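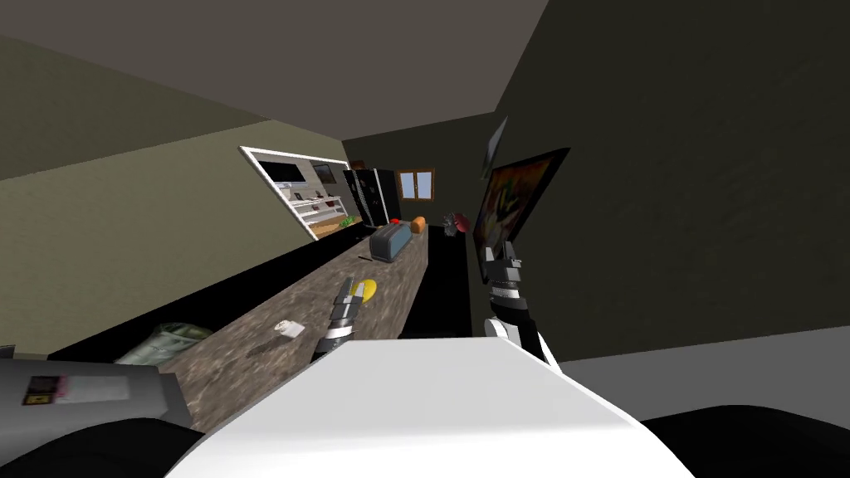 Getting the kitchen ready to sell

We listed the house on Luverdale Road in February, which everybody told us was too early. The agent, Young-sook Moon, said buyers with school-age kids start looking then, and she has sold more houses than everybody else I asked, so I went with her.

She walked through with a notepad and spent most of her time in the kitchen. I had been planning to replace the cabinets. She said no. Her list was short: clear the counters, fix the dripping faucet, paint over the orange wall, change the light bulbs so they all match. The whole list cost me $307, and most of that was paint and a plumber.

The cabinets would have been a lot more. Vinetti quoted me 3,000 for doors alone, not counting hinges or labor. I still have the quote in a drawer somewhere.

Clearing the counters was the hard part. We had lived there a long time and the counters were where things went. Mail, vitamins, the bread machine, a Skadley radio that only gets one station. I boxed all of it and put the boxes in my sister's garage. I made coffee on top of the washing machine for five weeks. You get used to it.

I did the painting myself over two evenings. The orange took three coats to cover. If I did it again I would pay for the better primer.

The faucet was a worn cartridge. The plumber had it out before I finished moving the dish soap.

What I didn't expect was the questions people asked at the showings. A few wanted to know about the counters. Most asked about the water heater, the age of the roof, and whether the neighbors on the Demchenko side have dogs (they do, two, both quiet). One man measured the space for his refrigerator and left without looking upstairs.

We had an offer in the third week, a little under asking, and took it. Closing is next month. The radio is still in the garage and I haven't missed it yet – the bread machine I have.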